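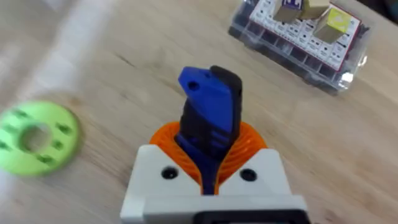 Up before six. Overcast, no wind, eleven degrees on the shed thermometer. Read the rain gauge first: nothing. Good for the survey and bad for the tank.

The bore pump has been short-cycling again. It cuts in, runs for a few seconds, cuts out, and does it all over again while the kitchen tap is open. I had put it down to the pressure switch and replaced the switch in autumn. The new one behaved for a fortnight and then did the same as the old one, so the switch was never the fault and I now own a spare. Today I did what I should have done then and checked the air charge in the pressure tank.

Procedure, so I have it written down for next time. Power off at the board. Tap open until the line stops running. Gauge on the Schrader valve at the top of the tank with the water side empty. The reading was well under what the label asks for. I pumped it up with the bicycle pump, which is slow but gives good control near the end, and it held while I had breakfast. No water came out of the valve when I pressed the pin, so the bladder is probably sound and the charge has simply leaked away over the years. I put soapy water on the valve core and got a very small, steady bubble. Replaced the core with one from the tyre kit. No bubble.

Power on. The pump ran up to cut-out, stopped, and stayed stopped. With the tap open it now delivers most of a bucket before it starts again. Before today it was a cup or two.

I will check the charge again at the end of the month. If it has dropped with the new core in, the bladder is going after all and I will have to price a tank.

The Caldeira filter was due as well. I left it in too long last time and the housing had to be persuaded with a strap wrench and some language. This time I greased the O-ring before closing up. The old cartridge was rust brown on the outside and pale for the inner third, so the interval is about right. I have put the next change on the calendar behind the pantry door. Bought the cartridge in the four-pack, two left.

Mid-morning I walked down to the lower block to look at the drainage. The agricultural pipe laid two winters ago is still discharging at the outlet, though it has not rained for a while. The flow is clear. There is a soft patch upslope of it, near the old fence corner, which was not there last year. Either the pipe has a blockage at the join or the ground water is coming in from further across than I assumed when I set it out. I pushed the steel rod in at intervals along the line. It goes down easily for the first stretch, meets gravel where it should, and then past the third peg it goes down easily again and meets no gravel at all. I do not remember running short of gravel there. The notebook from that winter says "finished to corner" and nothing else. I have written more in today's entry than I did in that entire job.

The plan is to open a short trench at the third peg when it is drier and look at the pipe. If the sock is clogged I will cut out the section and put in a junction with an inspection riser. If the pipe is clean, the soft patch is a separate source and wants its own line. The fall is there for it. I took levels with the water level (the clear hose, not the laser, which I do not trust on that slope in daylight) and from the soft patch to the outlet there is more than enough.

Cut back the blackberry at the outlet while I was there. It will be back.

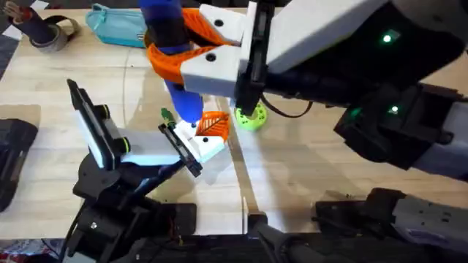
The other item on the slope is the retaining edge below the path. The sleepers have moved outward at the eastern end, where the posts are shallowest. I measured the lean with the plumb bob at each post and wrote the readings on the posts in pencil with the month beside them, under the readings from March. The western posts have not changed. The end post has gone further out since March by about the thickness of the pencil. That is slow, but it is in one direction only, and winter has not finished with it.

There are two ways to deal with it. One is a raker on the downhill side, which is quick and ugly and sits where the mower needs to turn. The other is a deadman: a buried anchor in the bank behind, tied through to the post with galvanised rod. That is a day of digging and gives a result nobody trips over. I prefer the deadman, and it needs to go in before the soft patch gets any wetter, as both may well be the same water. I should have connected the two earlier. If the bank behind the sleepers is holding water because the drain upslope is not doing its job, then the drain is the first repair and the post is the second.

Revised order of work:

1. Trench at the third peg.
2. Clear or replace the pipe.
3. Wait for one decent rain and read the posts again.
4. Deadman at the end post whatever the reading says.

Lunch was the last of the soup. Pea and ham, third day, thick enough by now to hold the spoon.

Drove into Zivelau after that for gravel prices and the rod. The landscape yard has moved its aggregates to the back and put pots where the aggregates were. They have the 20 mm drainage stone in bulk only, no bags, so it is a trailer trip. The hardware shop had threaded rod in zinc plate and could order galvanised. Zinc plate is no good in wet ground. I ordered the galvanised, with nuts and square plate washers, to come in next week. While waiting at the counter I read the side of a tin of Fladitz bitumen paint, which claims to be suitable for buried steel. I bought the small tin for the rod ends and the cut faces. The instructions call for two coats with a day between, and no application below ten degrees, so I have a narrow window in the afternoons.

The road back along the Stutitz side is still down to one lane at the culvert. The temporary lights were green both ways for me, which has not happened before. Water under the culvert was low and brown. They have set the new precast sections on the verge, and from the size of them the old pipe was badly undersized from the start. I slowed down for a look at the bedding: crushed rock, compacted in layers, with a proper edge. I noted the layer depth by eye for my own trench, although mine will be done with a hand tamper and whatever patience I have.

Back by three. Cleaned up the workbench in the shed, which had filled with the leavings of the tap job, the gate latch job and the thing with the letterbox. Sorted the brass fittings by thread. Half-inch and three-quarter now have separate tins. The odd imperial ones from the old dairy line are in a jar, unlabelled, as I have not identified them all. Sharpened the spade and the mattock. The mattock had a burr on it you could catch a sleeve on. A file was enough for both. Wiped them with linseed and hung them up. The mattock handle has a hairline near the eye that I will watch. If it opens I will buy the handle and not the whole tool, provided the shop still sells handles.

Checked the seedlings in the cold frame. Broad beans up, all in the one row that got the afternoon sun, very few in the other. Brassicas leggy. I have propped the lid one notch higher in the daytime and shut it at four. Slugs have been at the outer lettuces. I laid a board down on the soil to collect them under and will turn it over in the morning.

Tank level late afternoon, by the sight tube: 21 rungs on the ladder mark, down one from last week. My own scale, painted on, and I have never converted it to litres. One rung a week without rain is normal use for this time of year. If the pump had been leaking back through the foot valve I would have expected worse, so that is one suspect fewer.

Before dark I went back to the pump and stood there for a quarter of an hour with the tap running at a trickle. It started once, ran a proper cycle and cut out cleanly. Contacts on the switch looked bright, no pitting yet. The gauge needle sticks a little on the way down and needs a tap with a fingernail, and it has done that since it was fitted. The pump body was warm to the hand and no more. I also found that the lid of the pump box has lost a hinge screw. Put in a longer one, stainless, with a smear of grease.

Dinner late. Eggs, toast, the good pickle. Drew up the trench section on squared paper after the dishes: over 50 cm deep at the peg, fall to the outlet, sock, stone, geotextile lapped over the top, soil. Marked the water line to the trough where I believe it crosses. I will dig that part by hand and slowly. I have been wrong about the position of that line before, by a spade's width, and the repair joint is still down there to prove it.

To do tomorrow: turn over the slug board. First coat on the plate washers if they turn up early, otherwise on the old anchor plate from under the bench. Ring the yard about trailer hours. Find the geotextile offcut, which was on top of the rafters and is no longer there.

Light rain on the roof as I write, not enough to run the gutters. Gauge in the morning.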